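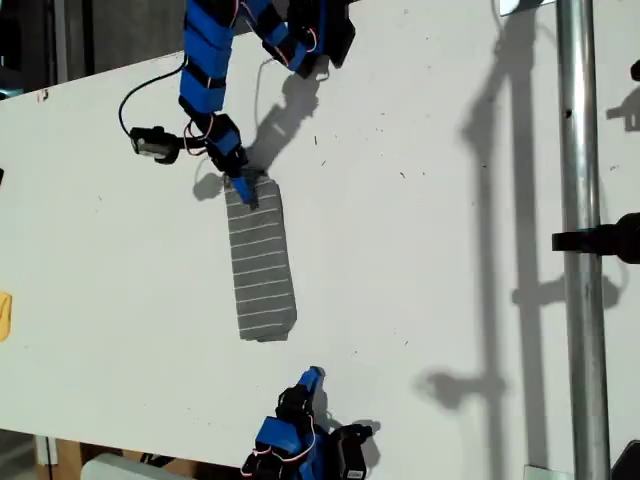
## Notice to Residents of Hudbridge

The Office of Lost Letters will close on Mon 14 October. Residents holding a claim slip are asked to present it at the front counter before noon.

Réka Gál read the notice twice and took out her slip. It bore the number 422 – her mother's number, issued in January.

"The letter is from Trolalach," said the clerk, Csenge Fülöp. "The Office regrets the delay of 11 years."

Réka signed the ledger. The clerk stamped it and called number 640.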